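Poduval open day: the two-arm tabletop demo
Forum: Automation and Motion > Events and Site Visits
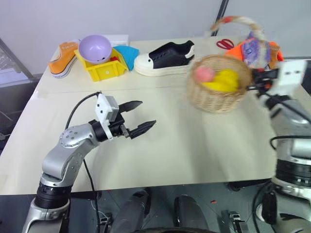
Poduval open day, tabletop station. Right arm carrying the basket, left arm with gripper open.

kettering_s
Posted January 23, 2026

Went to the open day at the Poduval site in Cekville. Most of the building was conveyors and palletizing, which has been covered here plenty of times. The station I spent the longest at was the two-arm table, run by Kamala Pisharody from their handling group.

Setup as I understood it: two arms mounted at the near side, two-finger grippers on both, mixed household goods on the table. Shoes, a yellow bin, scissors, a wicker basket with a ball in it. The operator types a request and the arms work through it. Control software is their own, called Zoltance. No fixtures and no taught positions for the objects, according to Pisharody.

The basket move was the one I wanted to see. Woven handle with a patterned wrap, round body, contents free to roll. In the picture it is off the table and moving fast enough to blur. I saw the move repeated over most of an hour. It dropped the basket once, from low height, and the ball went on the floor.

Cycle time was not posted. I asked and was told it varies with the request.

dmarsh_controls
Reply 1

What was the payload? A wicker basket and a ball tells me nothing. If the arm is rated for 500 g at full reach I don't see where this goes outside a demo room.

kettering_s
Reply 2

No rating on the handout. I asked her and she said the table work is well under the limit for the arm, and did not give the limit.

ovl_bracket
Reply 3

I was there in the afternoon group. Two things to add.

They log every attempt. The count on the wall screen when I came through was 2,227 for the basket task alone, since June. She said the first 2,000 were run with one arm only and the second arm was added after that. Success rate was not on the screen.

Second, the pointed fingers. I asked why not a wider pad for the handle. The answer was that they want one finger set for everything on the table, scissors included. I think that is the wrong call for anything with a curved handle. It gives a small contact area, and the load swings about the pinch point when the arm accelerates.

dmarsh_controls
Reply 4

Agreed on the fingers. Also 2,227 attempts without a published success rate is a number about effort. I would have left the screen off.

tolva
Reply 5

Disagree with both of you on the fingers. We run pointed fingers at Vatska on mixed returns and changing to pads cost us more than it gained. Pads are fine until something flat is lying on the surface. Scissors on a tabletop are a good case. You need to get under or around the handle loops and a pad won't do it.

Swing is a motion planning problem. Limit the jerk on the lift and it mostly goes away.

ovl_bracket
Reply 6

Limiting jerk costs cycle time. You can see in the posted picture how fast they are moving it. If they slowed it down enough to settle the load, I doubt visitors would stand there.

tolva
Reply 7

Blur tells you the exposure was long relative to the speed. It doesn't tell you the speed.

kettering_s
Reply 8

Fair. From standing there, I would call it a moderate pace, slower than a person would do it. I should have timed it with my phone.

I also noticed the cable at the left wrist. It loops up from below the table edge to the top of the mount, with a fair amount of slack. Did anyone see it snag?

ovl_bracket
Reply 9

Not while I was there. I wouldn't ship it that way. On a research table it's normal, you want to be able to swap the wrist without rerouting.

dmarsh_controls
Reply 10

Is there another open day planned? I would go if someone could get the payload figure and the success rate in advance.

kettering_s
Reply 11

Pisharody said they would probably repeat it in June, same building. Registration goes through the Poduval site office. I have emailed her both questions and will post the reply when I get one.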